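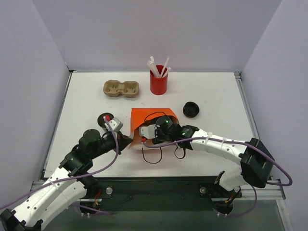
The packing table at Flilleo, with both arms at the orange bag.

Our visit to the Flilleo open day

On 21 September 2025 the members of our Clarkberg small food business circle went to the open day of Flilleo, the company which moved last year into the old printing house on Dow Street. We were 32 people, more than for any visit I have organized until now, and I want to thank all who came on a free Sunday. Some of you who had to stay in your shops asked me to write what we saw. I am trying to do it in the order of the afternoon, and I ask your patience if I use a wrong technical word.

Flilleo builds and teaches robot arms for work with takeout orders. Before the visit I imagined something like a car factory, with big yellow machines behind a fence. The stations are much smaller. Each has a white table inside light gray walls, and two arms are mounted at the front, one left and one right, so that they reach in over the table in the same way as a person who stands there. The arms are white with black joints, and each has a gripper with fingers at the end and a small camera on top of it. Purple cables run along the white parts and are held with ordinary zip ties, the same ones I use to close my flour sacks. It gave me some comfort to see this.

Our guide was Ewan Gillies, who is responsible for the stations and who has a very quick way of speaking. When he noticed that a part of our group has English as a second language, he slowed down, but only for five minutes or so, and then he was again very fast. He was generous with questions. I believe we had 100 minutes planned and stayed much longer.

What they try to teach

The demonstration was about packing a drinks order. On the table is everything that belongs to such an order: a paper bag with cord handles, a drink carrier of molded pulp for two drinks, black round lids, and a red cup full of straws in white paper. The arms have to open the bag, hold it open and put the things inside. Mr. Gillies said that visitors always expect the lifting to be difficult, but these things weigh nothing. The bag is the difficulty. It has no fixed shape, the sides fall together, and the mouth closes again when one finger lets go.

I think every person in our group who has packed bags on a Friday evening was nodding at this moment. We do it with a shake in the air and a hand pushed down to the bottom, and we never think about it. The arms can not shake the bag in the air, or at least they have not learned it. So they work with the bag on the table. One gripper stays at the edge of the paper and the other goes into the opening, slowly, with its camera looking inside. It is strange to watch. Several times I wanted to put my own hand in and help, and Marta's son, who is six, told the left arm loudly what to do.

The cord handles are a problem of their own. They are thin and black, they hang over the opening or lie on the table, and the fingers of the gripper can catch them. When this happened in our demonstration, the operator stopped, put the bag back and began again. Mr. Gillies was not embarrassed by it. He said they keep the failed tries also, because the team looks through them on Monday to see where the trouble starts. On the screen beside the station was the number of bag tries recorded for this task, and it stood at 1278 when we came in. I forgot to look again when we left, for which my husband has already criticized me.

Someone asked why they do not simply use another bag, without cords, or a box. The answer was that the customers of Flilleo already have their bags, with their color and their name, and will not change them for a robot. I found this a correct answer. When I changed my own bags to a cheaper kind two years ago, I heard complaints until spring.

How the arms learn

The second part was led by Geum-ok Shim, who prepares the tasks. She explained that the arms are not programmed step by step. A person guides them through the task many times, with two handles which are connected to the arms, and the cameras record what they see during this. Later the computer tries to do the same by itself. She changes small things between the tries: the lids are on the right side or on the left, the cup with straws is nearer or farther, the bag is turned a little. If the table looks the same every time, she said, the arms learn only this one table, and then in a real kitchen they are lost.

We were allowed to try the handles. I will be sincere and say that I was very bad. I could touch the bag and I could push it, but to take the paper between the fingers and lift it was too much for me, and I bent one bag so that it had to be thrown away. Mr. Grilletti, from the café on the corner, was much better than all of us. He opened the bag on his second try and even put the drink carrier in, although it went in on its side. He says that it comes from forty years of espresso machines. He received a round of applause and, I am afraid, he has mentioned it every day since.

For those who are interested in details: you do not feel the weight in the handles, so you must use only your eyes. You also have to think about both hands. Most of us looked at the right arm, which was inside the bag, and forgot the left one, which should hold the edge. Then the bag slides. Ms. Shim said that all beginners do this, and the new operators practice on towels before they get bags.

Questions about our own work

Naturally there was the question about jobs. It was asked politely, and twice. Mr. Gillies said that the first customers are large kitchens with night shifts, where they can not find people for the packing line, and that a station is at present slower than a person. With a full order, he told us, it is much slower. He would not give a year when this changes. I noticed that some members were satisfied with the answer and others were not, and we continued the discussion on the sidewalk outside for a long time.

My own opinion is somewhere between. I would not want such a station in my shop. It needs space that I do not have, and my customers come partly to talk while their order is packed. But in the week before the holidays, when we pack until midnight, I would maybe think differently.

There was also a question about the price, and here we did not receive a number. The stations are not sold yet. They will be rented, with service included, and the first ones go out next year if everything is well. The question about cleaning was answered better: the grippers can be wiped, the table can be washed, but the cables must stay away from water and steam, so it is a machine for the packing side of the kitchen and not for the cooking side. Mrs. Adeyemi asked about hot soup. The answer was a long silence and then "not yet," and everybody laughed.

Practical information

Flilleo will repeat the open day in October for those who could not come. The groups will be smaller this time, 13 persons each, so that all can try the handles. Please write your name on the list at the counter of Café Grilletti or tell me by telephone. Children are welcome, but they must stay with an adult near the stations. The entrance is from the yard and not from Dow Street, where the door is locked and the bell does not work. Parking is difficult; the bus stops at the bridge and from there you walk a few minutes.

Ms. Shim has asked us for a favor. She would like to have different packing material from real shops for her tasks: bags, lids, carriers, cups, also old ones with a print that you do not use anymore. They should be clean. I have put a carton for it behind my counter, and on Friday afternoon I will bring it over to them. So far there are many pizza boxes in it and only two bags, so if you have bags, please bring bags.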